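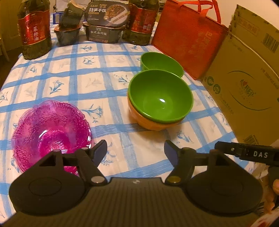 What is the difference between a check and a plaid?
A check is the simple one: stripes of even width crossing at right angles, usually in two colors. A plaid lets the stripes vary in width and color, so you get wide bands next to skinny ones and a bigger repeat before it all starts over.

Pattern on Household Cloth, handout 3
Mekdes Abera
Updated 4/9/18

Okay, so last time we got a bit carried away with dots (my fault, I brought too many swatches) and never made it to crossed stripes. I've folded the two together here. If you missed class, read this and then get the swatch pages from Ieva Sepp, who has the spare set.

Where crossed stripes come from

Think about what a loom does. You have one set of threads stretched lengthwise, the warp, and you pass another thread over and under them, the weft. If you change colors every so often in the warp, you get stripes running the long way. Do the same in the weft and you get stripes going across. Where two blue stripes meet you get solid blue. Where blue meets white you get a half tone, because your eye blends the tiny specks of both. Where white meets white, plain white. That's three shades out of two colors of yarn, and I still think it's a lovely bit of thrift!

Gingham is the one everybody knows. Even stripes, plain weave, one color plus white, and it looks the same on both sides. Joonas asked whether gingham always has to be small. Nope. You'll find it tiny on doll clothes and huge on picnic cloths, and it's still gingham.

Woven or printed?

You can print a check too, and plenty of mills do. To tell the two apart, turn the cloth over. A printed pattern is usually paler on the back. Then pull a thread from the raw edge if the owner will let you (ask first, please, I have had words with people about this). In a woven check the thread is one color all the way along, or nearly. In a printed one it changes color every time it crosses a stripe. Very heavy ink can soak right through a thin cloth and fool you on the first test, so do both.

There's a third kind that trips people up, where a woven ground gets a motif printed on top of it. Look at the motif and the stripes separately and write down two answers.

Scale and what it does to a table

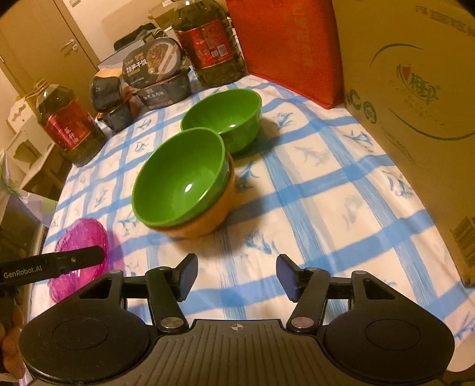
Big repeats want room. A wide grid looks calm on a long table and pretty jumpy on a small one, where you only get a couple of repeats before the cloth drops over the side. My rule when I was sewing for Curier was to measure the top first and then look for a repeat that fit into it at least 9 times in the long direction. It's a house rule and you can ignore it, but try it once and see what you think.

Also, watch your edges. If you hem through the middle of a stripe, the line has to stay dead straight or it will look crooked from across the room. Hem along the edge of a stripe and you get a free ruler. Berhanu Hailu's sample from last term did this beautifully and I wish I had kept it.

Adding a motif to a grid

Once you have a grid you have a bunch of boxes, and people cannot resist putting things in boxes. Flowers mostly. You have 2 basic choices. Put the motif in the same spot in each box and it reads as neat, a little stiff. Scatter it, with the sprigs turned different ways, and it loosens up, but you need a good repeat plan or the sprigs clump and leave bald patches. Keep the motif in the same color family as the stripes while you're learning. Adding a second color is fun, and it is also where most of the sad swatches in my drawer come from.

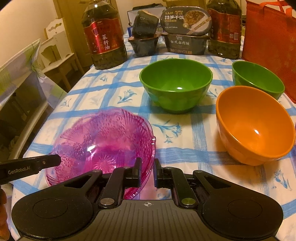
Blue plaid with a floral motif on a white tablecloth.

Words to know

Ground: the background color or cloth behind the pattern.
Repeat: the distance before the pattern starts again. Give it both ways, across and down.
Sett: the order and count of colored threads in a plaid.
Half tone: the blended shade where a colored stripe crosses a white one.
Sprig: a small single flower or stem used as a motif.

For next time

Find a piece of checked or plaid cloth at home. Measure the repeat in both directions, do the flip test, and draw one full repeat on graph paper at 20 squares to the repeat. Colored pencil is fine. Ebise Endale wanted to know if a shirt counts, and yes, a shirt counts, just don't measure across a seam.

Bring scissors. We start on the Admasu sample books in September and I'd like everyone's drawings in before then.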